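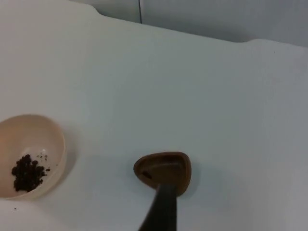
The morning scoop, with stragglers.

I have owned three coffee scoops and trusted none of them. A scoop is a promise that every morning can be the same, made by an object that can't keep it. My kitchen scale, a Zener, says one level scoop is 20 grams. It says the next level scoop isn't. I have stopped showing it the third.

People who weigh their coffee will tell you this is a moral failing. They grind 54 grams for the pot and talk about it at dinner. I scoop from a bowl, which is worse, and I get the cup I deserve, which on a Saturday is usually fine.

My real complaint is with white tables. Dark grounds travel, and a pale surface keeps a record of every trip.
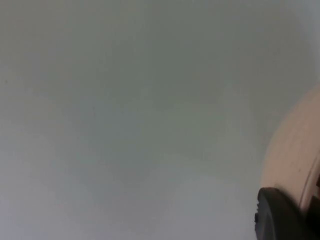 The case for a brown table

Valden will sell you a white top wipeable in 60 seconds, and I believe them. They don't mention that you'll do it four times before lunch. My grandmother's table was the color of coffee and was considered clean for decades. Then you look up from the wiping and start in on the rest of the room.

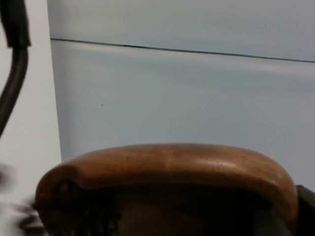 One speck, well above the brown curve.

I left it there and had a second cup.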